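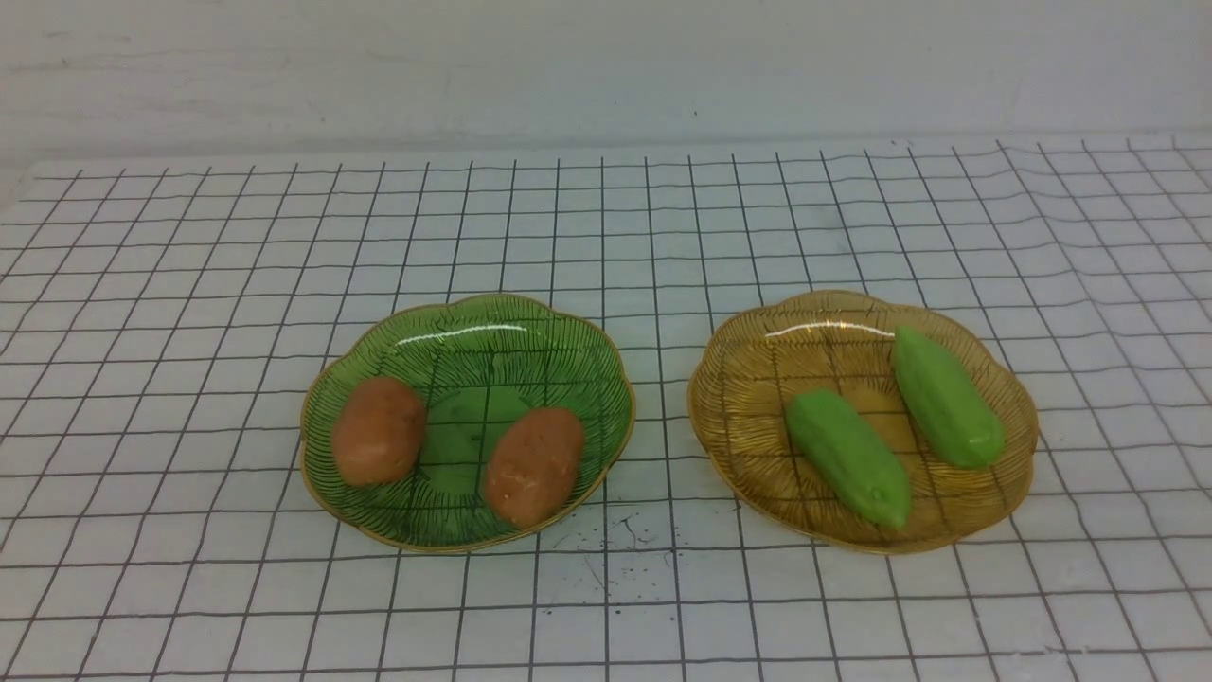 Two plates, two veg each. The green one has the potatoes!

Jan 20, 2021

The plates are out of their wrapping at last and I am so happy with them I keep going back in to look. I had only seen them in the Talpur listing before, where everything looks a bit gray, and I had talked myself into expecting something dull. They are gorgeous. The wavy rim goes all the way around like the edge of a flower, and then there's that thin gold line on it, which I had completely forgotten about when I ordered.

I put them down on the grid sheet because it was already on the table, and then of course I had to try the toy vegetables on them (the whole reason for buying them, so I may as well admit I didn't wait for dinner). The play kitchen corner is meant to be ready by June and so far I own a lot of food and hardly anything to serve it on. The pretend potatoes went on the green plate first. I thought they might look silly on something that fancy, but brown on green is lovely. It looks like a proper side dish!

What I can't get over is the pattern. There are fine lines running from the middle out to the rim, packed in close, and they make me think of a leaf held up to a window. You get the squares of the sheet showing through underneath as well, so there are lines going every which way, and somehow it doesn't look messy. On a plain cloth I think it would be calmer. I want to try the cream one from Keltness if I can find where I put it.

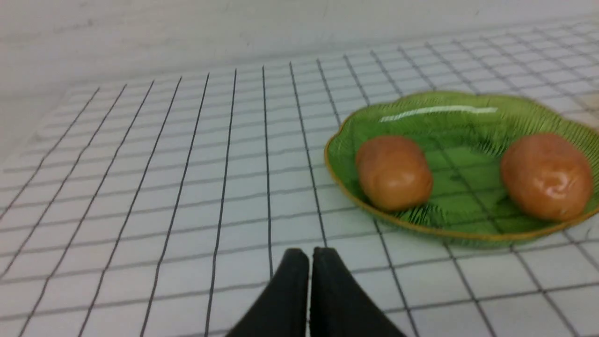 The shine is good too. There's a long white streak where the light lands on the inside of the green glass, and it makes the whole thing look brand new, though the seller said it came out of a house clearance. I paid 11 for the pair, plus postage, and I would have gone higher. Gidard had something close to it last year for a lot more and the rim was plain.

Now the practical part. Glass in a play corner is asking for trouble, I know that. My idea is to keep these two up on the shelf as the "restaurant plates" that come down when a grown-up is sitting there, and have the tin ones for every day. The shelf from Welavar has a little lip along the front, so they could stand up against the back and still be safe. I need to measure it again. I wrote 210 on the back of an envelope and now I can't remember if that was the depth in millimeters or something else entirely.

Other things for the list: a basket for the vegetables so they stop living in a shoebox, a cloth that isn't too busy, little menu cards (I have the card stock already and I'm dying to start on these), and some kind of hook for the aprons. I'd love a toy fish. A whole one, with a lemon. Potatoes need something next to them.

Also must flatten that grid sheet, it has gone wavy over toward the right. Maybe a night under the big atlas will do it. I'll leave the plates out until tomorrow – I want to see the green one in morning light before it goes up on the shelf.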